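3.2 Woven containers and mats in the linen task 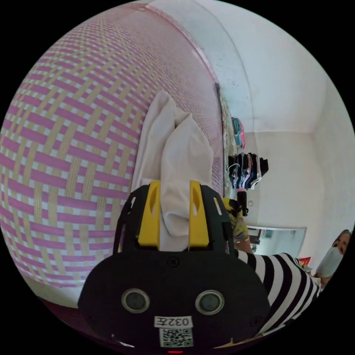 Households in the Tromness sample kept clean cloths in three kinds of places: on open shelves, in drawers, and in or against woven goods such as mats, baskets and soft-sided bags. The third group is the subject of this section. It was the smallest of the three in the first round of visits and was nearly left out of the coding scheme, but participants spent more time on it than we expected, and several of them brought it up again in the interviews.

Woven pieces were coded by material where the participant could tell us, by weave, and by whether the rim was finished. Figure 4 shows a two-color basket weave, pink against a pale straw tone, with a narrow pink edging strip along the rim. A white cloth is bunched up against the woven surface. We coded cloths in this state as "gathered," as opposed to "flat" or "rolled."

Figure 4. White cloth, gathered, against a pink and pale basket-weave mat with an edged rim.

The full set contains 3566 coded handling events. An event starts when a cloth is picked up and ends when it is let go, so a cloth that is lifted, shaken out and folded without being put down counts once. Two coders, Hawthorne and Paewai, worked separately on a shared subset of 200 events and then met to settle the differences. Most of the disagreement was over gathered cloths. A loosely rolled towel and a gathered one look much alike once they are held up, and the written definitions had to be changed twice before both coders were satisfied with them. The version in Appendix B is the final one.

Finished rims mattered in ways we had not planned to measure. Participants told us that cloths snagged on raw edges, and those who owned a basket with a raw edge tended to lower the cloth in from straight above. With an edged rim they were more willing to drag the cloth over the side. One participant had sewn a strip of cotton tape around an old basket for this purpose and asked us to write down that it had lasted through 5 summers.

Color was also mentioned often. White cloths were said to be easy to find against a patterned weave and hard to find on a painted shelf. We did not test this. Tremblay (in the pilot report) suggests that people pick patterned weaves for looks and only later give finding things as a reason, and our interviews do not settle the question either way.

Each visit was limited to 30 minutes of linen work, which was too short for larger households. In those homes the gathered cloths were usually left until the end, and some were never folded before time ran out. They are kept in the data as gathered and marked "unfinished" in the notes column. Leaving them out changes the totals for woven storage but not the order of the three groups.

Section 3.3 takes up the shelves and drawers, using the same codes except for rim.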